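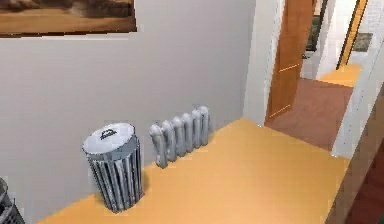

Rennie Flat, navigation runs: gallery

Views from the simulated apartment we use to test Cidus, our indoor navigation stack. Cidus takes camera images and wheel odometry, keeps a map, and plans a path to a named place such as "kitchen" or "the far bedroom". The apartment is called Rennie. It is loaded in Drostonar, the simulator we have used since the project moved off log replay. The pages for the other layouts are still being sorted and will go up in August.

The captions are written by whoever was looking at the run. For people coming to this page from the code repository, some notes on the setup come first.

Map and rooms
Cidus keeps an occupancy grid for driving and a smaller graph of rooms for deciding where to go. A node in the graph is a room or a stretch of hallway. An edge is a doorway. The grid is rebuilt as the camera moves, while the graph is only changed when the doorway detector is sure enough to add or drop an edge.

In Rennie the floors help a lot. Yellow-orange in one room and reddish-brown through the doorway is an easy signal, and the first version of the detector leaned on it too much. It was in effect a floor color detector. When we gave every room the same carpet it missed doorways it had found easily before. The current version is trained with floor colors shuffled on every load, and it looks at the door frame and the wall edges instead.

Open doors seen edge-on
These gave the most trouble. A door standing open and nearly in line with the camera is a thin strip of wood a few pixels wide. The depth estimate tends to smear it into the wall behind. Cidus then marks the space as free, plans a path through the door panel, and has to stop when it gets close. We now keep a short memory of thin vertical obstacles and let them fade slowly, so one bad depth image does not clear them. The fade time is set in the config file under thin_decay. Please leave it alone unless you are working on that part.

Low and ribbed objects
Trash cans and radiators along a wall used to be merged into one blob. For driving that is fine. For the room graph it is not, as the blob would sometimes reach far enough to close off a doorway. Clusters are now split wherever there is visible floor between two objects, even a narrow gap.

Test set
Each release is run on 2000 start and goal pairs in Rennie. A run fails if the planner gives up, touches anything, or stops in the wrong room. The last release had 46 failures. The one we are working on now has 39, and most of what is left is in the hallway.

Tamer Bitar went through those by hand and sorted them by cause. Most were in the planner and not in perception - the map was right and the path was poor. The common case is a start pose too close to furniture, where the inflated cost around the object covers the whole robot and the search has nowhere cheap to go. The fix is a separate escape step that runs before the main search. It backs out to the nearest free cell and then hands over. It is merged but switched off by default.

Hallway
Dark slate-blue carpet, a closed door at the far end, and a white cabinet on the right with a bright purple top. The walkable floor is narrow between the cabinet and the left wall.

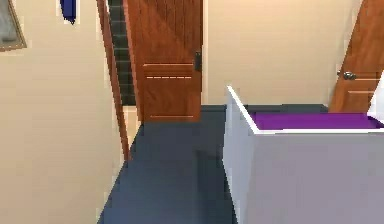 Wai-kit Wu: I would turn the escape step on by default. I have been running it on my own layouts and it only costs planning time when the start pose is bad. My other question is about closed doors. Does the room graph keep an edge there, or is it dropped until the door is seen open? With Ivov I had to keep the edge with a high cost, otherwise the planner forgot the room existed.

Reply from the page editors: The edge is kept. It is flagged as closed and left out of the search, and the flag is cleared as soon as the detector sees an opening in the same spot. We tried a high cost first. The planner would sometimes accept it when the goal was far away by any other route, drive up to the door and wait there. A flag was simpler. If there is no route without a closed door, Cidus returns "blocked" with the name of the edge, and the caller decides what to do.

On the escape step, we agree it should be on. It needs one more change first. At the moment it checks the footprint at 2 headings only, forward and reverse, and in a tight hallway it should also try turning in place. Tamer has a branch for this.

Running it yourself
Rennie is in the layouts folder and loads with the default Drostonar settings. Start the simulator before Cidus, or the odometry topic will not be found and the map will stay empty. To save views like the ones on this page, set save_views to true in the run config. Files go to the output folder, with the pose of the camera in a text file next to each one.

Layout requests can be left in the comments.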